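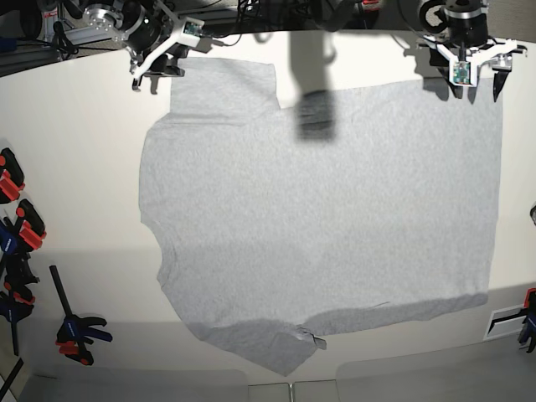

Have you ever tried to fold a T-shirt with just two fingers on each hand? Try it! I did, and mine came out looking like a squashed pancake.

My job at Kudside is testing grippers, the parts a robot uses for hands. Last month I compared 2 kinds. The first, from Nerkeck, had hard, smooth tips. The second had soft, rubbery ones — a bit like pencil erasers.

Each kind got 100 tries at picking up the corner of a shirt. The soft tips did it 91 times. The hard tips kept slipping off, and once they pinched the shirt so tightly I had to help them let go.

Cloth is tricky for robots! A block keeps its shape, but a shirt flops into a new one every time you touch it. On Sunday I'm trying socks.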